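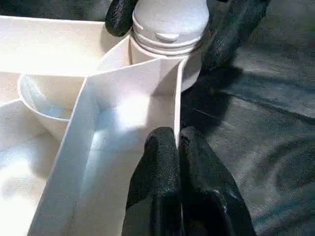
회사 소개

Olladon은 소규모 약국과 의원에 조제용 소모품을 공급하는 유통 회사입니다. 취급 품목은 투약병, 연고 용기, 약포지, 라벨 용지이며 현재 등록 품목 수는 283종입니다.

사업 부문
Darkik: 용기 및 포장재 도매. 낱개 판매는 하지 않으며 최소 주문 단위는 품목별로 다릅니다.
Dinby: 정기 배송. 거래처별 월 사용량을 기준으로 출고 주기를 설정합니다. 주기 변경은 출고 이틀 전까지 접수합니다.
Um: 재고 관리 프로그램. 입출고 수량, 제조번호, 사용기한을 기록하고 기한이 임박한 품목을 목록으로 출력합니다.

품질 관리
입고 검사는 제조번호 단위로 실시합니다. 검사 항목은 외관, 치수, 마개 체결 상태, 누액 여부입니다. 부적합품은 별도 구역에 보관한 뒤 제조사로 반송합니다. 검사 기록은 거래처가 요청하면 사본으로 제공합니다.

인력 및 시설
임직원은 34명이고 물류 창고는 한 곳입니다. 창고 온도와 습도는 자동으로 기록되며, 설정 범위를 벗어나면 담당자에게 문자로 통보됩니다. 재고 실사는 매년 1월에 실시하고 이 기간에는 당일 출고가 제한됩니다.

거래 안내
신규 거래 시 사업자등록증 사본과 요양기관번호가 필요합니다. 단가표는 계약 후 거래처 전용 화면에서 확인할 수 있습니다.

최종 수정일: 23. 8. 16.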